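Ticket: Print queue at Stoltholm stalls after lunch
Status: Closed, monitoring
Priority: Normal
Site: Stoltholm, second floor
Affected: Shared label printer, shared office printer
Server: Drurnau (print spooler, Tivlow queue manager)

Reported problem

Jobs sent to either shared printer after 1:00 p.m. show as "sent" on the workstation but do not print. They appear in the Tivlow console as "held, no route." Jobs sent in the morning print normally. Restarting the workstation has no effect. Restarting the spooler on Drurnau clears the fault until the next afternoon.

Entry 1

Checked both printers from the front panel. Both report ready, paper loaded, no errors stored. Internal test pages print. Fault is upstream of the printers.

Queue length at the time of the check was 1,123 jobs. Most were duplicates, sent again by users when the first copy did not come out. Purged all held jobs and asked users on the floor to send once and wait.

Entry 2

Power ruled out. Both printers stayed up through the last two stalls, and the uptime counters on the status page agree with this.
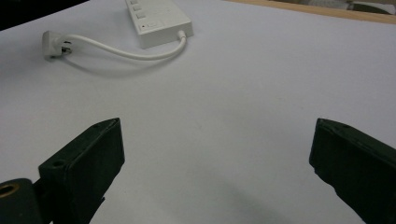 Network next. Pinged both printers from Drurnau during a stall. Replies normal, no loss. Opened a raw connection to the office printer and sent plain text; it printed at once. The path from server to printer is good while the queue is reporting no route. That leaves Tivlow or its configuration.

Entry 3

Pulled the Tivlow log for the period before the stall. Relevant lines:

12:58 route table refresh started
12:58 lookup failed: simon
12:58 retry in 30 seconds
12:59 lookup failed: simon
12:59 retry limit 2 reached, table marked empty
13:00 job held, no route

Simon is the old directory host. It was retired in September and its name record was removed. Tivlow should have been pointed at the new directory at the same time. The main settings page does show the new directory, so the setting was assumed to be correct.

Entry 4

Found a second directory entry in the site override file for Stoltholm. The override takes precedence over the settings page and still names Simon. It is read only on the scheduled refresh. On a service start, Tivlow loads its saved route table from disk, and that table is still valid. This accounts for the restart clearing the fault and for the fault coming back the next day.
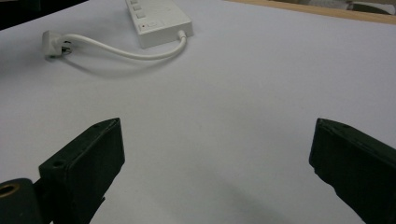

Stoltholm Desktop and Print Support

Entry 5

Change made on Drurnau:

Stopped the Tivlow service.
Saved a copy of the override file.
Removed the directory line from the override so the main setting applies.
Started the service and forced a refresh from the console.

Refresh completed without errors. Route table lists both printers. Test jobs from a workstation printed on each.

Entry 6

Scheduled refresh ran at 12:58 with no lookup failures. Jobs sent after 1:00 p.m. printed normally. Held queue empty at close of business.

Open items

Search the override files for the other sites for the name Simon.
Add the override file to the checklist for retiring a directory host.
Ask the vendor if a failed refresh can keep the previous table. Current behavior is to mark it empty, and no setting for this was found in the console.

Reopen this ticket if "held, no route" appears again. Include the time and the name of the queue.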